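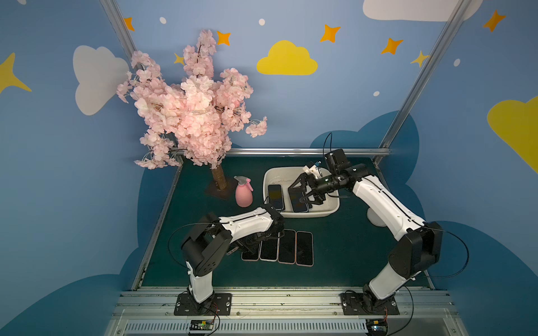
Derunitz Phone Returns, Gotlow site
Bench check: phones, tub and table
Checked by: Aranka Szabó
Day: Wednesday, before the afternoon intake
Marks used: OK / Fix / Ask

1. Table surface
Mat lies flat, no lifted corners. OK
Mat wiped along the front before phones are laid out. OK
Comment: use the gray cloths. The blue ones leave lint.

2. Phones on the mat
Screens face up, long edges side by side. OK
No phone stacked on another. OK
Space left between phones and the front rail. OK
Comment: row may fan out a little when the batch is large. Straighten it when there is time.

3. Tub
No cracks in rim or corners. OK
No more than 2 phones in the tub at once. OK
Floor of tub free of dirt. Fix
Comment: small dark flecks on the floor of the tub. Rinse and wipe before the next batch, and empty the rinse water in the sink by the door, not in the floor drain. Same remark last month.

4. Phone condition
Swollen case or lifted screen: set aside in the metal box, do not put in the tub. None found.
Cracked glass: tape the screen first. None found.
Smudged screens: wipe again before bagging. Fix
Comment: one phone at the right end of the row has a faint gray smudge. Could be residue.

5. Cables and power
Chargers kept off the mat. OK
Wall outlet cover closed. OK
Outlet tester last used in September. Ask
Comment: Sándor Antal has the tester at Jurkia. Need it back or a second one.

6. Loose items
Nothing on the table that is not part of the job. Fix
Comment: small pink figurine to the left of the tub. Move to the shelf.

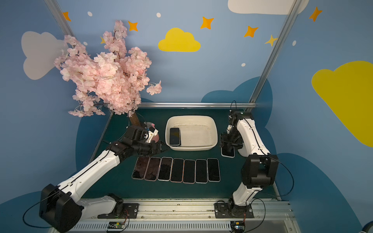
Magdolna Halász: On item 3, rinsing alone won't do it. The grit comes in with the phones, mostly from the charging ports, so brush the ports over the bin before anything goes near the tub. We did this at Dobre and changed the water half as often.

Reply, A. Szabó: Agreed. Port brushing added as item 3a from the next check. Need brushes, soft nylon, pack of 5.

7. Storage and count
Bagged phones on the rack, labels facing out. OK
Rack load under the posted limit, up to 420 phones. OK
Running total on the log sheet: 1,314. OK
Comment: the last two lines of the log are in pencil. Please use pen.

8. Floor and exit
Walkway clear. OK
Extinguisher tag in date. OK
Mat by the sink curled at one edge. Fix

Open items: 3, 4, 5, 6, 8
Copy to: Katalin Deák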